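Gevum FAQ: training in simulation, plain answers

Updated Mon 5 February
90 shares | 20 comments

I keep getting the same emails since I put the Gevum write-up online, so I'm answering them in one spot. If yours isn't covered, leave a comment and I'll get to it (slowly, sorry!).

What is Gevum, in one breath?
It's my method for teaching a two-armed robot to pick things up using mostly simulated practice. I mix a small set of human-driven demos with a big pile of simulated ones, and the trick is in how the simulated ones get chosen.

How do you choose them?
I train a rough policy first, then let it loose in the simulator and look at where it gets confused. New episodes get built near those spots. The first version just shuffled everything at random, and it spent ages practicing stuff it already knew.

How much data are we talking about?
The current set has 2794 simulated episodes and 1318 demos driven by a person. I thought I'd need way more of the second kind, and I'm so glad I didn't, because driving two arms at once makes my shoulders ache.

Did it work?
Pretty well! On the fruit tasks the policy finished 90 percent of its test runs in simulation. With plain random shuffling, everything else the same, it was 20 points lower. I haven't got numbers on real hardware that I trust yet, so please don't quote me on that part.

Why fruit?
Odd shapes, and they roll. A pear is my favorite because it's fat at one end and skinny at the other, so a lazy grasp in the middle tends to slip.

What does a task look like?
Most are a single object and a place to put it. I move the object, the board and the box between episodes, and I swap the countertop texture too (marble was weirdly hard at first, all those veins).
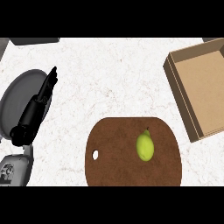
Simulated countertop with a pear on the cutting board and an open, empty box tray.

Is Gevum related to Kastwood?
Kastwood is the simulator scene pack I build on. Gevum sits on top and only decides what gets practiced. You could use another pack, but you'd have to redo the object settings by hand.

Can I have the code?
In March, if the cleanup goes okay. The config files are a mess right now and I'd be embarrassed. It'll go up on the Numurport page with the episodes.

20 comments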